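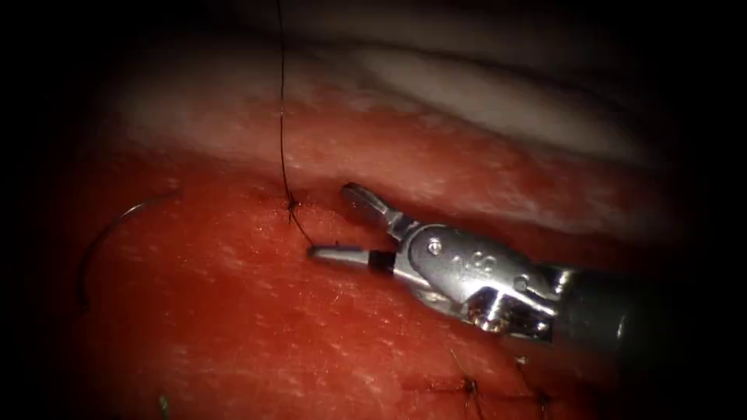

**Ticket 181: Lisia pauses between stitches and won't say why**
Site: Cheetham skills room
Status: open, waiting on Clistska

Hello again, me with the Lisia. Assisted stitching keeps pausing on us, usually once a knot is finished and it ought to be lining up the next one. We get a soft double beep, the console shows code 48, and then it just sits there until somebody presses Resume. It's happened on most runs since the September update (the one that moved all the buttons, thank you for that!).

**What I've tried so far**

- Full restart at the wall, not just the console. Same.
- Swapped to the other foot pedal. Same.
- Turned thread tracking down to Low. It paused less but the knots took ages, so I put it back.
- Ran it with the prompts off. It paused anyway, only now with no beep, and we didn't notice for a good while.
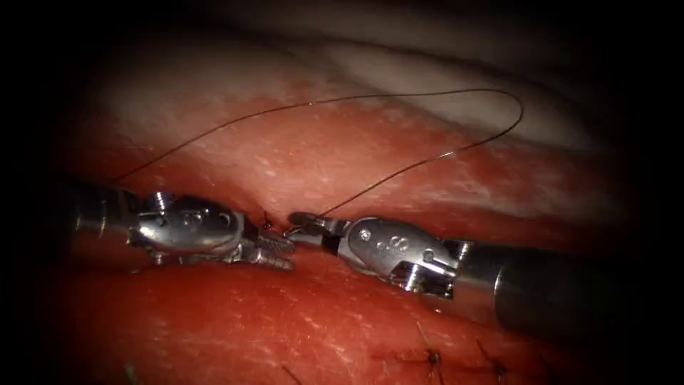 Code 48 is down in the handbook as "operator attention requested", and I'm fairly sure it's asking us about the thread. My job used to be passing things and cutting ends. These days I'm on the second screen deciding whether the machine is happy, and I've had two hours' training on what happy looks like. When there's a great big loop of thread arching up over both instruments, and the tips are nearly touching with the right one holding the end, is that a muddle or is that fine? I'd say fine. I'd like the screen to tell me what Lisia thinks, though, so I'm not guessing with my finger over Resume.
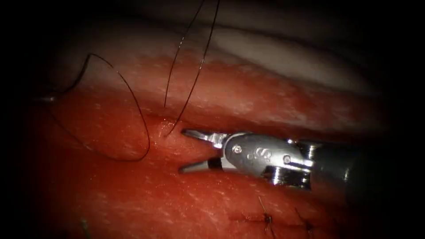 **Is it safe to keep pressing Resume when code 48 comes up?**

Check the thread first, then press it once. If the code comes straight back, stop the run and take over by hand. That's what the help desk at Rodport told me on the phone, and I've stuck it on the console in big letters for the late shift.

**Update, Saturday, just after 8 am**

Rodport rang back, very nice about it. They reckon the update made the attention timer much shorter, so if whoever's on the second screen looks away to write something down, Lisia decides we've wandered off. That would explain a lot, because the rest of us still fill in the paper sheet as we go!

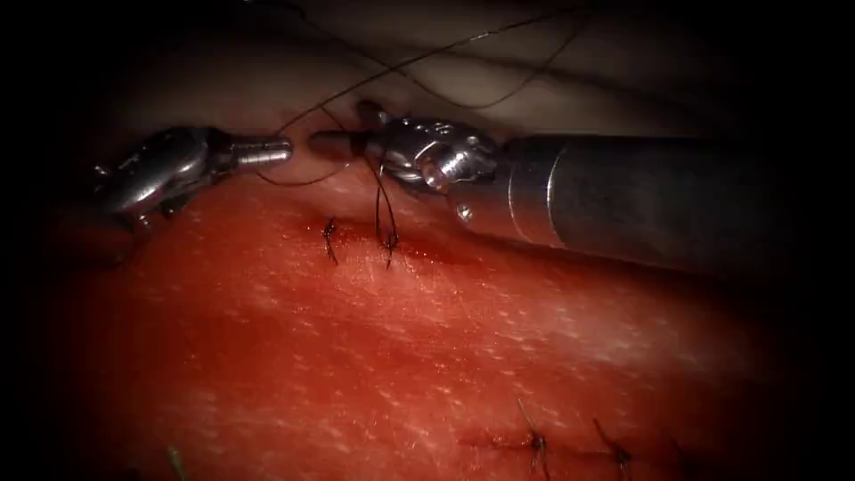
So I ran it again with the sheet face down on the desk and my eyes glued to the screen, and it didn't pause at all. Great, except I came out with a stiff neck and nothing written down. The people who used to assist are now being asked to stare, and I can't see anyone keeping that up through an afternoon list of trainees.

**What I'm asking for**

1. The old timer setting back, or a slider so we can choose.
2. A plain message in place of "48". "Are you there?" would do.
3. A notes box on the second screen, so writing something counts as paying attention.

I've left the timer alone for now as I haven't got the admin password. Could someone at Clistska ring the skills room before the next session? Mornings are best, and let it ring, the phone's at the far end.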